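Product Review: Brerkent Wipe-Clean Table Covering
Prepared for the Household Goods Register by Kaja Org

Scope

The Brerkent is a coated table covering sold by the metre and intended for shared dining rooms, community kitchens and similar settings. The Register was asked to consider whether it is a suitable replacement for laundered cotton cloths in residential facilities. The covering was in use for 84 days in the dining room at Stemeck House, where three meals are served daily.

Handling and fit

The material is supplied on a roll and arrives with a pronounced curl. Staff at Stemeck House laid it face down overnight with books along the edges, after which it sat flat. It may be cut with ordinary kitchen scissors, although the cut edge is not sealed and a small amount of fraying of the backing was recorded at the corners. Round tables require more care than rectangular ones. The supplier's paper template is accurate for the smaller size only, and the larger should be measured by hand.

Performance

Tea, beetroot and tomato sauce were removed with a damp cloth when attended to within 15 minutes. Turmeric left a pale yellow mark which faded but did not disappear. Hot serving dishes should not be placed directly on the surface - the coating softened under a casserole and retained the outline of its base. Colour was otherwise stable, including at the two tables nearest the north-facing windows.

Comparison

The Finen covering, reviewed previously, is heavier and drapes better, but its textured face holds crumbs and takes longer to wipe down. The Ďurica is cheaper and thinner, and tore at a fold during the first week. Patterned cloths were preferred to plain by residents, who considered that they made the room more cheerful.

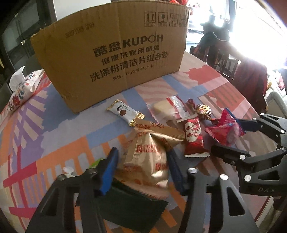
A carton of KUPOH dishwashing product on a round table with a patterned cloth.

Limitations

The coating was not assessed against bleach or solvent-based cleaners, and the supplier provides no guidance on either. Off-cuts are not accepted in kerbside recycling.

Rating and recommendation

The Brerkent is rated four out of six. It is recommended for everyday dining use where trivets are available. Facilities replacing more than one cloth should order from a single roll, as a slight difference in shade was noted between batches.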